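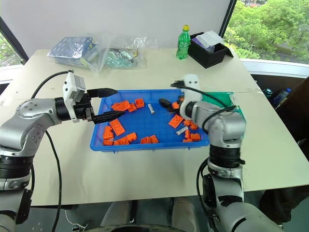
Progress report to the Van Leeuwen fund
Brollodum toy lending project, second period
Written by Védís Lykkegaard, project coordinator

Summary of the period

In the first report I wrote that we had received more donated building toys than we had expected, and that we could not lend them out before they were sorted. This period was used almost completely for the sorting. Our plan was to have 200 sets ready by the end of December. We have 214 sets ready, packed and entered in the lending list. Two of the four lending points have received their first delivery. The other two will receive theirs in the next period, and I explain the delay further down.

The work at the table

All the donated material is now sorted in the blue trays which we bought with the equipment part of the grant. The old method was to empty a bag directly on the table, and then small pieces rolled away and came into the wrong set. The raised rim of the tray stops most of this. The grid in the bottom is also a help, because a small brick is easier to pick up from it than from a smooth surface. We work on the light table, where the blue tray is easy to see also late in the afternoon.

We sort by color first and by size after. The orange bricks were the first color that we finished. They came in mixed sizes, from the long ones to the very small ones, and many families had kept them together with other things from the same drawer. For this reason one tray can hold orange bricks and also small metal-looking cylinders which do not belong to any building set. At the start we put such things aside in a box "for later". This box became full very fast, and Eyvindur Brøndum, who is responsible for the storage, asked us to stop using it. Now everything in the tray must get its place before the next bag is opened.

The steps are the same for every tray:

Take out what is not a brick and put it in the container for its kind.
Look at each brick on all sides, also underneath. Bricks with cracks or tooth marks are not used.
Divide the good bricks by size. A long brick with two rows of four studs and a square brick with two rows of two are the most wanted, so they go in their own containers.
Build the set after the packing list and let a second person check it.
Write the set number on the lid and on the list.

The last step but one takes more time than I had written in the application. I still want to keep it. In the first weeks we sent out some sets where the small bricks were missing, and the lending point had to send them back.

Things which are not bricks

I want to give this subject its own place in the report, because your office asked about safety in the last letter. Children will use the sets without our help, and a small loose object in the box is a problem even if it looks harmless.

The rule is that any small object with warning symbols is taken out first, before the bricks are touched. It is held up and turned, so that the symbols can be read all the way around. On a small cylinder the print goes around the curved side, and from one direction only a part of it is visible. Crossed-out circles mean that the object goes in the closed container with the red label, also when the person at the table is not sure what each little drawing wants to say. We do not discuss it at the table. Eyvindur empties the container every Friday and decides where the contents should go.

We have made a one-page instruction about this. It is written in simple words, and we would be glad to send you a copy if you wish to use it in other projects.

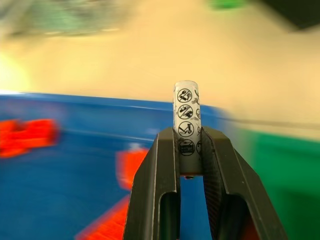 Delivery to the lending points

The transport is done by Clarkico, as agreed. The two lending points in the town received their sets in good time, and the staff there have told us that the new lids with numbers are easy to work with. One of them asked for a smaller set for the youngest children. We have started on this, but there are not enough large bricks in the donated material to promise it.

The two lending points outside the town had to wait. The shelves from Biltow came with the wrong brackets, and it was not possible to put weight on them. Biltow has accepted the mistake and new brackets are ordered without cost for the project. The sets for these places are packed and stand in our storage room.

Use of the grant

The trays, containers and labels are paid. The cost of the trays was a little lower than in the budget. The hours for sorting were higher, mainly because of the second check. I ask for your permission to move the amount which was saved on equipment to the line for hours. The total budget does not change. The detailed table is sent together with this report as a separate file.

Difficulties

The donated bags are very different in quality. Some are washed and clean, and some have sand and old food in them. We had planned one washing day in the month, and this is too little. In the winter the bricks also need a long time to dry, and we have only one drying rack.

The packing lists were first written by me in a way that was clear mostly to myself. Eyvindur has written them again with drawings of the brick sizes, and the new people at the table could use them from the first day.

Plan for the next period

Deliver to the last two lending points when the brackets have come.
Sort the yellow and the green bricks.
Buy a second drying rack, if the change in the budget is accepted.
Collect the first answers from families who have borrowed a set.

Please write to me if the committee needs the lending list before the next meeting. Eyvindur can also show the storage room to a visitor in the mornings.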